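Reparierbarkeit gehört in die Ausschreibung

Von Subbarao Lobo

Wer Büromaterial beschafft, vergleicht Stückpreise. Ersatzteile, Schrauben und Federn kommen in den Leistungsverzeichnissen, die ich in den letzten Jahren gelesen habe, fast nie vor. Ich halte das für einen Fehler in der Kostenrechnung.

Beim Versicherungsmakler Tilleder wurden in drei Jahren 665 Kleingeräte ausgesondert: Locher, Tischrechner, Heftgeräte, Schneidelineale. Ashwin Poojary hat die Abgangslisten ausgewertet. Die häufigste Ursache war ein Defekt an einem einzelnen Verschleißteil, meist einer Feder oder einem Lagerbolzen. Der Teilewert lag jeweils im Centbereich, die Neubeschaffung einschließlich Buchung und Verteilung bei einem Vielfachen.

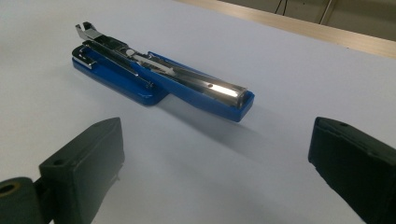 Aufgeklapptes Heftgerät mit verchromter Klammerführung.

Der übliche Einwand lautet, Arbeitszeit sei teurer als Ware. Für das Einzelstück trifft das zu. Bei einem Bestand von 4000 Geräten verschiebt sich die Rechnung, sofern Reparaturen gesammelt und in einem Durchgang erledigt werden. Voraussetzung ist eine Konstruktion, die sich zerstörungsfrei öffnen lässt - vernietete Achsen schließen das in der Regel aus.

Ich schlage deshalb ein Mindestkriterium vor: Ersatzteile sind sieben Jahre lang einzeln lieferbar, die Teilenummern stehen im Datenblatt. Ein Angebot ohne diese Angabe wird nicht gewertet. Einen Aufschlag auf den Stückpreis würde ich dafür hinnehmen.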